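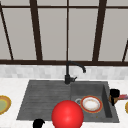

One plate in the simulated sink, and a drainboard waiting for it.

I have been putting off this post for ages because every time I sit down to write about household robots I end up doing the dishes instead. Which is kind of the subject, so here we go!

I spend a lot of my evenings reading about robots learning chores inside computer-made kitchens, and my sister-in-law asked me over dinner whether one of these things could wash up for her yet. I said sort of. She said sort of doesn't get the lasagna dish clean. Fair enough.

So take the plate in that dark sink, the one with the orange-red rim. You or I would pick it up without looking. A machine has to work out where the edge is, and the plate is tilted a little, and there are steep walls on the basin and a big black faucet hanging over the back of it. Come in from the wrong side and you hit the spout. Grab too low and you're scraping the bottom. And that's before anybody turns the water on (I've yet to see a simulated kitchen where the suds convinced me, but maybe I'm looking at the wrong ones).

A little team called Kedis put out a write-up in March that I've now read twice. They gave their program 180 tries at moving a plate from a basin to a rack, all in simulation, and the plate made it 11 times in the first batch. Later on it got a lot better, mostly from changing the angle the arm came in at. I love that kind of detail. My own kids needed more tries than that and they have thumbs.

The shop-floor stuff is further along, I think. My old workplace, Adamczyk, bought a machine that stacks trays all day long, and it's really good at it — same tray, same height, same spot on the belt. Then somebody brought in trays with a slightly deeper lip and the whole line sat there until after lunch. A home kitchen is all deeper lips. You've got plates in two or three different colors, a mug parked right on the edge of the sink, crumbs.

Would I buy one? If it could clear the sink by 10 at night while I'm on the couch, yes, and I'd pay more than I should. For now I'd settle for one that can do plates and leaves the glasses to me. I'm going to try the Cisura demo next, if I can get it running on this old laptop, and I'll post how that goes.

Contact | © Kotley Kitchen Notes | Back to top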